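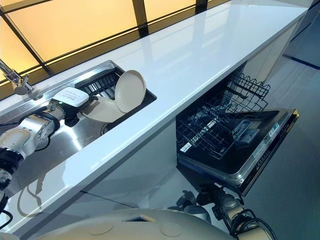 Seite 2 von 3

Thema: Weiße Arbeitsplatte, Edelstahlbecken, Spülmaschine daneben – Erfahrungen?

Tellerrand45
Beiträge: 1763
Zum Bild oben: So sieht die Spülecke bei uns im Alltag aus. Links das Becken, rechts davor die offene Spülmaschine. Die Platte ist die glänzende weiße Oltum, die auf Seite 1 schon Thema war. Im Becken stehen eine Schale und ein größeres Teil vom selben cremefarbenen Geschirr, dahinter der dunkle Abtropfrost. Frage war ja, ob man den Rost im Becken überhaupt braucht, wenn die Maschine direkt daneben ist.

zatau_nord
Beiträge: 2645
Brauchst du nicht. Bei uns lag so ein Rost zwei Jahre im Becken und war vor allem im Weg. Geschirr gehört gleich in die Maschine, der Korb ist ja keine Armlänge entfernt.

Spuelkueche
Beiträge: 30
Sehe ich anders. Große Schüsseln spüle ich von Hand, die nehmen unten zu viel Platz weg. Irgendwo müssen sie abtropfen, und auf einer glänzenden weißen Platte sieht man jeden Wasserfleck.

zatau_nord
Dann leg ein Geschirrtuch hin.

Spuelkueche
Das liegt dann den halben Tag nass auf der Platte. Nein danke.

Tellerrand45
Die Kratzer im Beckenboden sieht man übrigens auch ganz gut. Hat die schon mal jemand rausbekommen? Im Laden in Mateos hat man mir eine Polierpaste von Prevport empfohlen, die Tube mit 45 ml.

Granitgrau
Beiträge: 412
Lass es. Gebürsteter Edelstahl verkratzt immer, nach einer Weile wird das ein gleichmäßiges Bild. Wenn du eine Stelle polierst, hast du einen blanken Fleck, der mehr auffällt als die Kratzer. Falls doch, dann nur in Schliffrichtung und an einer Ecke testen.

zatau_nord
Da stimme ich zu. Ich habe es im März mit einem Scheuerschwamm versucht und ärgere mich bis jetzt.

Kuechenplan_M
Beiträge: 88
Mal was anderes: Spiegelt die Platte nicht stark mit der Fensterfront dahinter? Wir planen auch Spüle am Fenster und schwanken zwischen matt und glänzend.

Tellerrand45
Ja, tut sie. Die gelben Scheiben und die dunklen Rahmen ziehen sich als helle Streifen über die Fläche. Mich stört es nicht, meine Frau schon. Krümel sieht man auf Glanz aber besser als auf matt, beim Abwischen ist das praktisch.

Granitgrau
Bei Fenster hinter der Spüle auf die Armatur achten! Wenn der Flügel nach innen aufgeht, muss sie niedrig genug sein oder sich umlegen lassen. Das fällt vielen erst bei der Montage auf.

Kuechenplan_M
Guter Hinweis, danke. Unser Fenster geht nach innen auf, bis zur Platte sind es ungefähr 30 cm. Ich frage beim Küchenbauer nach.

Spuelkueche
Und lass dir die Maschine rechts einplanen, wenn du Rechtshänder bist. Bei uns ist sie links, ich tropfe jedes Mal über den Boden.

zatau_nord
Bin Rechtshänder und habe sie links. Geht wunderbar, linke Hand räumt ein, rechte hält die Bürste. Das ist reine Gewohnheit.

Tellerrand45
Der Rost bleibt jedenfalls erst mal drin. Mit der Politur warte ich noch.

Letzter Beitrag: 9.9.20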